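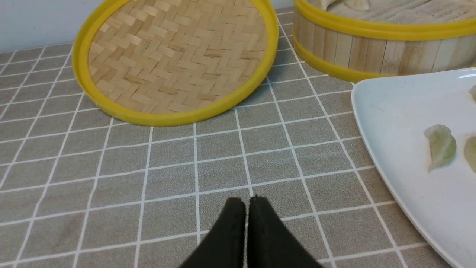 Gray cloth with a grid of thin white lines.

Movero recipe cards, README

Hi! I typed up over 1000 recipe cards from kitchens in Giditholm and Cotville, one row per card. I kept the odd spellings – they're half the fun.

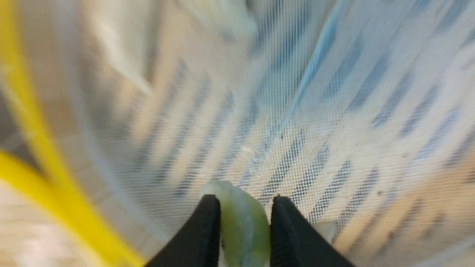 About 700 rows have a serving size, and the other columns are title, town and steps. The 4 files are plain CSV. Cups and spoons are left as written, so convert them yourself. Found a typo? Send it over and I'll fix it in March!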